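Home Crafts, Evening Course: Glazes, Foot Rings and Why Your Mug Wobbles
Notes for session 7, by Achilleas Dimitriou

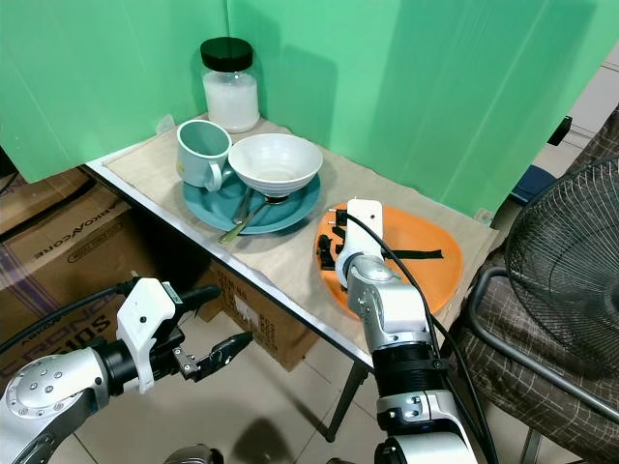 What we covered last time, quickly

Right, so last week we got as far as bisque firing, and most of you went home with at least one pot that had survived. Well done! If yours cracked, bring the pieces anyway. I mean it. A crack tells me more about your wedging than a good pot ever will, and I'd like to look at a few of them together before we start on glaze.

A quick reminder of the words, as I was going a bit fast. Greenware is unfired clay, bone dry if you've been patient. Bisque (some people say biscuit, both are fine) is clay that has been fired once and is still thirsty. Glost is the second firing, the one with the glaze on. If you get muddled in the studio just say "first firing" and "second firing" and we'll all know what you mean.

What a glaze is made of

A glaze is a thin coat of glass that you melt onto the pot. You need something that makes glass, which is silica. Silica on its own melts at a temperature our kiln can't get anywhere near, so you add a flux to bring the melting point down. And then you want some alumina, which comes in with the clay part of the recipe and makes the melted glass stiff enough to stay put on an upright wall. Too little and the lot runs down and glues your mug to the kiln shelf. I have done this. Fotini Economou, who taught me, made me grind the shelf clean by hand, and it took most of a Saturday.

Colour comes last, and it's the bit everyone wants to talk about first. Copper gives you greens in an ordinary electric firing, and can go red if you starve the kiln of air (we can't, ours is electric, so please stop asking me for reds). Cobalt is blue and very strong, so go easy. Iron does nearly everything from honey to black depending on how much you put in. For bright oranges and yellows you really want a commercial stain, and I keep a couple of those in the cupboard under the sink.

Put your own test tile through before you commit a whole pot. The colour in the bucket is no guide at all. Some of the dullest pink sludge in our glaze room comes out a lovely deep blue.

Getting it on the pot

Wipe the bisque with a damp sponge first and then leave it a few minutes. Dust is the main reason for bare patches, and greasy fingers are the next one, so no hand cream on glazing night please.

Stir the bucket. Then stir it again, right down to the bottom, where the heavy stuff sits like porridge. You're after something like single cream. If it's thick, add a splash of water and sieve it; if it's thin, let it settle overnight and take a bit off the top with a jug.

For mugs I pour the inside first. Fill it halfway, swirl, tip it out with a twist so the rim gets covered as it goes. Wait until the shine has gone off. Then hold it by the foot and dip the outside, straight down and straight up, for a slow count of 2. Any longer and the coat gets too heavy, and you'll see it crawling into beads in the kiln.

Bowls with grooves or ribs need a bit more thought. Glaze pools in the low places and thins out over the ridges, so a see-through colour will pick out every line you cut, which can be gorgeous. A thick opaque white will soften the lines and may hide shallow ones altogether, so cut them deeper than feels sensible if white is your plan.

Plates are awkward. I use tongs, but the tong marks need dabbing over with a brush afterwards. Pouring works too if you've got a wide tray to catch the drips.

The foot ring

This is where the wobbling comes in! A pot needs to stand on a ring, and the ring needs to be level, and the middle of the base needs to be slightly hollow. If the middle drops even a hair in the firing, a flat base turns into a gentle dome and your mug spins like a top. So, when you're turning, take a little out of the centre. Tap it and listen. A dull thud means there's plenty of clay left, a higher note means stop.

Wipe every trace of glaze off the foot, and up the wall a bit as well. I use wax on mine, but a clean sponge is fine. If a finished pot still rocks, a sheet of wet-and-dry on a flat bench with some water will sort out small wobbles. Wear a mask, keep it wet, and don't do it in your kitchen.

Glazes for food

All the buckets on the left-hand shelf are fine for things you eat and drink from, provided they've been fired properly. The Kalogeropoulos matt on the right-hand shelf is for outsides and vases only. It's my own recipe, named after the street I lived on, and I love it, but it marks when you run a fork across it and I wouldn't trust it with lemon juice. If you mix up something new at home, leave a slice of lemon on the test tile overnight. Any change in colour and it stays off the dinner table.

For next time

Bring 2 bisque pieces you don't mind losing, an old towel, and your notebook. Read the chapter on firing faults in the course book and have a go at naming the fault on your own cracked or bubbled pieces. The glaze recipe cards are in the box file marked 781, next to the scales. Put them back in order when you've finished, please!

Zastow Evening Crafts | Questions to the course office | Copyright Achilleas Dimitriou | Back to top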